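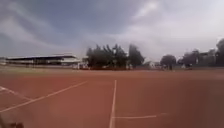

Open day at Sornness: following the white lines

I've been meaning to get to the Sornness robotics open day for years, and on Aug 27, 2022 I finally made it! Big grey sky, red clay sports ground, long low grandstand on the left with a proper roof (I did check, given those clouds).

The talk I'd come for was Farah Oei's, on the Rarix method. Her robot finds its way round using painted lines and not much else. It guesses where it is on the ground, works out where the lines ought to appear from there, compares that with what its camera gives it, then shuffles the guess until the two agree. Simple enough when she says it. The hard bit is that a lot of corners look alike, so it keeps several guesses going at once and drops the bad ones as it drives.

They'd done 42 runs on clay before the open day, and Farah said the average error came down from 191 mm to 125 mm once they let the method trust faint lines less than bold ones. I asked about blurry pictures and she said it copes better than you'd think – long lines survive blur, small landmarks don't.
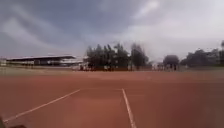

Worn lines on the clay, with the thin one running across the middle.

I had a go at the Courtois stand afterwards, where you drag the guesses about on a screen yourself. I was hopeless. Two tries and I'd put the robot in the car park.

Tea was good, parking wasn't. Farah's lot are taking it indoors to the Trastura hall in December, and I've put my name down.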